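March 2022

Woke early and decided it would be the day for the baskets. I have been putting them off since we moved the furniture around, and every time I go past the hall closet I see handles and rims sticking out from behind the coats. Coffee first, then two pieces of toast, then I took the phone off the counter and put it in the bedroom so I would stop looking at it.

The hall closet took most of the morning. It has three shelves and the top one is too high for me without the step stool, so that is where everything went that I did not want to deal with. Gift bags, mostly. A box of candles that Innes gave me when I moved in here, still in the tissue. The attachments for a vacuum I no longer own. I kept the candles and threw out the attachments. The gift bags I sorted by size and kept the ones that still stood up.

Under the coats were the baskets themselves. I buy them at yard sales and then have nowhere to put them. Some had things in them and some had other baskets in them. A round one with a lid had a set of curtain rings, and under the curtain rings there was a receipt from Skonville for 144 dollars, which I remember now as the lamp that never worked. The lamp is long gone. I threw out the receipt too, after looking at it longer than I needed to.

Isla called while I was on the floor with all of it. She wanted to know if I was still coming for supper and whether I had her blue casserole dish. I said yes to the first and that I would look for the second. I found it after we hung up, in the lower kitchen cabinet behind the colander, with a dish towel folded inside. I have had it since August. I washed it and put it by the front door on top of my shoes, so I can't leave without it.

Lunch was the rest of the lentil soup. It was better than it was on the first night but it needed salt.

After lunch I went through the baskets properly. The rule I made was that I had to say out loud what each one was for, and if I couldn't, it went in the car. The round one with the lid is for mending. The tall one is for umbrellas, though I only own one umbrella. The flat tray with the broken handle was for bread at some point, and I have not put bread in it in years, so it went. So did the two small ones that came with soap in them. The white painted one was flaking all over the closet floor and I should have let it go a long time ago.

The one I could not decide about was the rectangular wicker one. It's a good basket. The weave is tight and the rim is thick and braided, and the color is that warm orange brown that goes with most things. I have never used it for anything in particular. It has held mail, onions, and for one whole winter the gloves and hats, and then it got emptied out and moved on to the next place. I like it enough to keep it and I have never liked it in any one spot.
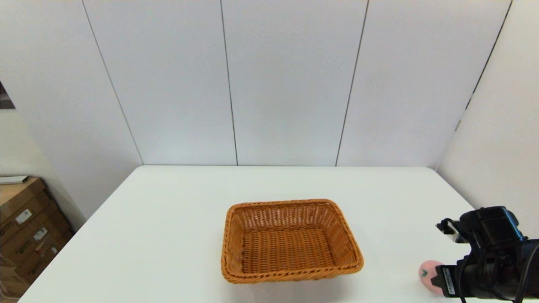
I thought about the bathroom first, for the rolled towels, but the shelf in there is narrow and the sides slope out, so the rim would hang over the front and I would catch it with my elbow every morning. Then the top of the bookcase, but up there it would only collect what I didn't want to put away, and I would be back where I started. The kitchen seemed right. Fruit goes soft in the bowl because the bowl is deep and the bottom layer gets forgotten. A flat bottom would let me spread things out and see what needed eating.

So it is going to be the fruit basket. I wiped it down with a barely damp cloth and went over the corners with an old toothbrush, the way my mother did hers. She used to say you should never soak wicker and never put it near the radiator. I don't know if she read that or made it up. I left it by the open window for an hour with the rest of the ones I was keeping and went to do the sweeping.

The closet floor had more on it than I expected. Bits of cane, a lot of white paint flakes, a button, a pencil, and a fair amount of sand that must be from the beach bag. I did it once with the broom and once on my knees with the dustpan brush. Then I washed the shelves. The middle one has a ring on it from a paint can that does not come off with anything I own. I put the mending basket on top of it.

While I was doing that I found the paperwork for the Debnath kettle, which is still under warranty, so I moved that to the folder in the desk. The folder is too full to close. That is a job for another time. I also found the big envelope of photographs from the old apartment and made myself not open it, or the afternoon would have been gone.

Innes came by at four to pick up the things for the thrift store. He has the bigger car. He looked at the pile and asked if that was all of it, and I said there had been more in the way of trash. He took the white painted one out again and said he might use it in the garage for rags. I told him it flakes. He said it was going in a garage. He also took the step stool by mistake and had to come back up with it.

We had tea and he told me about the trouble with his landlord, who wants to raise the rent by 30 dollars and won't put it in writing. I said to ask for it in writing anyway. He said he had. He stayed for over an hour and ate most of the ginger cookies - I don't mind, they were getting stale and I was only eating them out of habit.

When he was gone I put things back. Coats on the rail, longest on the left. Umbrella basket on the floor by the door. Mending on the middle shelf with the curtain rings in a jar next to it, because I am still not ready to say I'll never hang those curtains. Gift bags standing on the top shelf inside the biggest bag. There is space in there now. I opened and shut the door a few times just to look at it.

Then the fruit. I lined the bottom of the basket with a clean dish towel, folded once, because of the gaps in the weave. Apples along one side, the oranges next to them, and the two bananas laid over the top. I had one lemon and put it in the corner. The basket is on the counter to the left of the bread box, which means the toaster had to move down toward the sink, and the cord only just reaches. I may switch them. The old bowl is washed and I think I will use it for salad, as it was probably meant to be used.

Walked over to Isla's at six with the casserole dish under my arm. It was cold enough for gloves, and I had put them away in a drawer in the course of the day and could not remember which one, so I went without. She had made chicken with rice and a cabbage salad with a lot of dill. I gave her the dish and she said she had already bought another one, a bit smaller, and did I want to keep the blue one. I said no. I have just spent a day getting things out of the apartment. She laughed and then tried to give me a basket of yarn.

I did take the yarn, but in a paper bag.

Home by nine thirty. The gloves are in the second drawer of the dresser, under the scarves. Tomorrow I need to call about the kettle, buy salt, and take the bag of attachments and candle tissue down to the bins. I also want to move the toaster. If there is any time left I'll start on the desk folder, but I don't expect there will be.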